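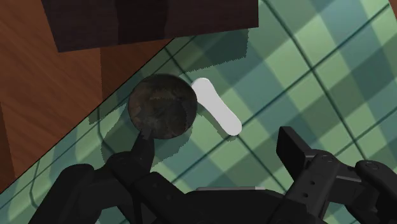 Gripper comparison in sim: FAQ
Posted February 2020 by Guoqing Xia

Same questions keep landing in the inbox so here are the answers in one place. Will tidy up later.

What are you comparing?
Two sets of fingers and two controllers. Fingers are the stock Flendirell pair and the Eka pair Iolo Bevan drew up. Controllers are Lellum (position only) and our own, which backs off when the contact force climbs. Same arm for everything. No hardware in these numbers, all sim.

Why sim first?
Speed. Can swap fingers in a config file and go to lunch. Also we wanted the exact same starting poses for all four combinations, and that's a pain on a bench.

Which room is it?
Pumphrey. It's the attic room in our scene set, sloped ceiling, armchair, lamp. Arm goes on the dark cabinet, targets go around it. We picked it for the plaid cloth, mostly. Camera based pose estimates get worse on the plaid and we wanted that in the results.

How many runs?
1542 total. 955 of those with the target on the cloth, the rest on bare wood. Time limit is 30 seconds per try, then it's a fail, even if the fingers are almost there. People have asked for a longer limit. No.

Why flat things? Why not blocks?
Blocks are easy. Both finger sets pick up blocks all day and you learn nothing. Flat stuff is where the fingers differ. A long flat piece lying diagonally to the arm means the wrist has to turn first, and then the tips need to come down on either side without hitting the surface. Closing across the long side is fine. Closing across the ends is hopeless with either pair, don't bother.

What counts as a success?
Off the surface and still held when the arm reaches the hold pose. Sliding it across the cloth doesn't count. Pinned down with one tip doesn't count either (early version of the scorer said it did, sorry, those numbers are gone).

Does the shadow thing matter?
Yes. The rendered shadows have stepped edges and the edge detector likes them a lot more than it should. A dark round target plus a dark shadow next to the gripper is about the worst case. Position estimate gets pulled toward the shadow side. Softer shadows are on the list but they slow the render down.

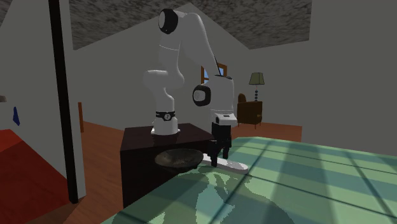

Which camera view do you use?
Both. The room view is for people, so you can see the whole arm and work out why it did somthing dumb. The close view down the gripper is what the pose estimator gets. If you only have budget for one, take the close one. Downside is the gripper covers a good chunk of the picture and the bit you care about is often right behind a finger.

Which fingers won?
On wood, Flendirell, by a little. On cloth, Eka, by more. The Eka tips are thinner and get under a rim without shoving the target away. They also get stuck more when the height is wrong. If your height estimate is bad stay with the stock ones.

And the controllers?
Ours did better on flat targets, Lellum was quicker on everything else. Lellum drives to the height you give it, so a small error and you're pushing into the table. Ours stops, lifts a bit, tries again. Costs time. A few tries hit the limit purely from the retrying.

Can I trust the cloth?
Sort of. It's a rigid surface with a cloth texture and higher friction. Doesn't wrinkle, doesn't bunch up under the tips. Real cloth will be worse, probably for the Eka fingers especially.

Did you change the seed between runs?
Eight seeds, same eight for every combination. Poses are in the download.

Will there be a hardware test?
March, if the second set of Eka fingers shows up. Iolo has the drawings, ask him and not me.

My numbers don't match yours.
Check the finger friction value first. The old config had it set for the wrong pair. Then check the time limit. Then send us the log, whole log please, screenshots of the log are no use.

Can I add my own gripper?
Yes. Two fingers only for now. Needs a mesh, a joint range and a closing speed. Three finger hands load but teh scorer gets confused.

Recent
Notes on finger tip thickness
Lellum setup, step by step
Pumphrey scene: change log
Why our pose estimator hates plaid

Contact: use the form | Copyright 2020 Guoqing Xia and Iolo Bevan | Back to top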